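The Murberg Residents' Newsletter

Kitchen Corner: Getting the Counter Back

By Chiyo Takeda

A few issues ago I wrote about pantry shelves, and several of you wrote back to say the pantry was fine and the counter was the problem. That was true at my place too. We have all been cooking at home three times a day this spring, and things that used to come out once a week now live on the counter for good. So I took two weekends and went through mine, and this month's item is what I did and what I would do differently.

I started by taking everything off. I don't mean pushing it to one end. I carried it all to the dining table, including the toaster, the rice cooker, the knife block, two crocks of spoons, the fruit, the mail, the vitamins and a jar of rubber bands. My counter is 102 inches long along the main wall. I measured it because I wanted to know how much of it I was able to use, and before I cleared it I had one stretch wide enough for a cutting board and that was all.

Once the counter was bare I washed it. Use warm water and a little dish soap on a soft cloth, then go over it again with plain water and dry it with a towel. Do the strip along the wall last and do it slowly. Grease and flour collect where the counter meets the wall, and a cloth pushed along in one pass tends to leave a line of it behind. I fold the cloth over the edge of an old plastic card and run that down the seam.

If your counter is a dark speckled one, like those in the Musville building, wiping it is only half the job. Those surfaces hide coffee, pepper and crumbs very well and show every grain of salt and rice. I clean mine, then bend down until my eyes are level with it and look toward the window. Whatever is still stuck there stands up and can be seen. You can also run a dry hand over it. I find more with my hand than with my eyes.
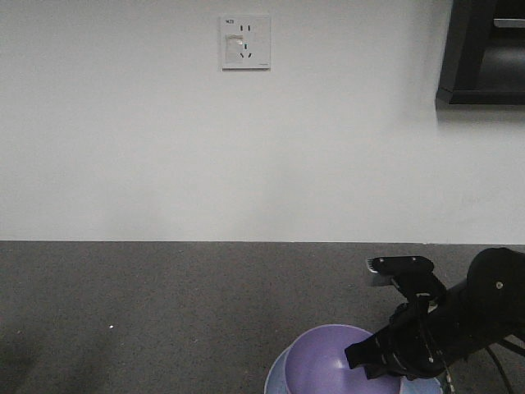 The next step was deciding what came back. I gave myself a rule that anything on the counter had to be used every day. The rice cooker passed. The toaster did not, which surprised my husband, but we have toast on weekends and the toaster now sits in the lower cabinet by the stove. The knife block went into a drawer insert. I kept one crock of spoons and went through both to fill it, and the leftovers are in a bag by the front door for anyone who wants them.

Bowls and plates took me longer. We had been leaving the breakfast dishes out overnight, stacked and ready for the morning, and I had come to think of that as being organized. It does save a minute. It also means there is a stack of dishes in the one place where I want to roll out dough in the evening. The compromise is that each person gets one bowl and one plate out, the bowl set inside the plate so the two take up the space of one, and everything else stays in the cupboard until it is needed. Plastic bowls are fine for this and are easier on the nerves if you have young children reaching up for them. If you nest them, dry them first. A damp bowl on a plate leaves a ring that is still there at breakfast.

Lids deserve a mention. I had a great many lids and not many containers. I matched them on the dining table, which took most of an hour, and recycled what had no partner. The ones I kept are standing on edge in a dish rack inside the cabinet. The rack is a small Tsuchiya one I already owned and had stopped using, so it cost me nothing.

Outlets and appliances

Several readers asked about cords, and I think cords are half of what makes a counter look crowded. Most of our kitchens have few outlets over the counter, and whatever is plugged into them ends up claiming the space in front. I now keep one appliance plugged in and let the others take turns. When I need the mixer, I plug in the mixer. When I am finished, I unplug it, wrap the cord and put it away before I wash the beaters, because if I wash the beaters first the mixer stays out until Thursday.

Wipe the outlet plates while you are cleaning, but do it with care. Use a cloth that has been wrung out until it is nearly dry, and never spray cleaner at the wall near an outlet. Spray the cloth, well away from it, and then wipe. If a plate is loose, warm or discolored, leave it alone and call the building office. Please don't tighten it yourself with a butter knife. I have heard from the office that people do.

Walls get forgotten. White paint behind a counter picks up a film of grease that you don't notice until you clean one patch of it. I used a sponge with very little soap, working from the bottom up so the drips would not streak the dirty part, then rinsed with clean water. Test a low corner first. Some of the older flat paint in our buildings comes off on the sponge, and once you have a shiny patch the only cure is to repaint.

Shelves above the counter

If you have a shelf or rack mounted on the wall, look at how far it comes down over the work surface. Mine was hung low by whoever lived here before, and I could not stand a tall pot under it. I left it where it was and changed what I do beneath it. That end of the counter is now for low things, such as plates waiting to be filled and the bread board. The chopping moved to the open end, where I can lift my elbows.

Please be sensible about weight. Before you load up a wall shelf with canned goods, find out how it is attached. Mugs and spices are fine on most of them. The cast iron should go down low in a cabinet.

What it cost

I spent very little. The drawer insert for the knives came from the Zumora shop on the corner and was 66 dollars, which I thought was high, but it fits the drawer and the knives don't slide. I had been looking at a set of matching canisters and a rolling cart that together would have come to 300 dollars. I am glad I waited. After I cleared the counter I did not need the cart, and the flour is doing fine in the tin it was already in.

What I would do differently

I would not start on a Saturday afternoon. Everything was on the dining table when it was time for supper, and we ate on the couch. Begin in the morning, or do one end of the counter at a time.

I would also find a home for the mail before anything else. I cleared the counter twice, and both times the mail was the first thing back on it. There is now a basket for it on the shelf by the door, and I empty it on Tuesdays and put the recycling out the same evening.

Keeping it clear takes me 4 minutes after supper. I put away whatever is out, wipe from the back toward the front, catch the crumbs in my hand and dry the surface. If I skip a night it is not a disaster. If I skip two I can see it starting to fill up again from the corner by the stove.

Swap shelf

The swap shelf in the Murberg laundry room is open again for kitchen items. Please bring things clean and dry, with lids attached to whatever they belong to. Bowls, plates, baking pans and utensils are all welcome. We can't take electric appliances or knives. If something you brought is still there at the end of August, please come and take it home.

Next time I plan to write about the cabinet under the sink. If you have found a good way of storing things around the pipe, leave me a note in the newsletter box by the mailboxes. Drawings are welcome, and please write your apartment number on them so I can return them.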